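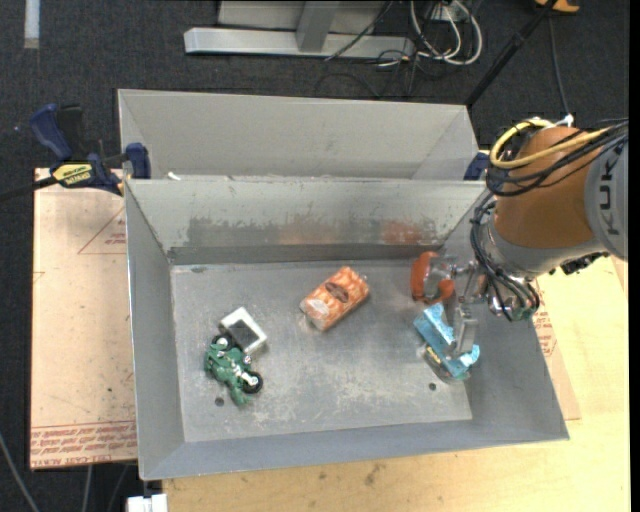
A subida de Barasa

Kumaresan Kurian acordou às 5 com o coração aos pulos. Era hoje! Enfiou o pão no bolso, agarrou a bicicleta (a velha Ollard, com 2 mudanças e uma campainha linda) e desceu a rua a cantar.

Roscoe Mbeki já o esperava na ponte.

– São 926 metros até lá acima, Kumar!

– E que metros!

Pedalaram entre pinheiros, a rir, sem fôlego, e quando a névoa de junho se abriu viram o mar inteiro, enorme, azul até doer. Roscoe largou a bicicleta na erva e gritou o nome da mãe.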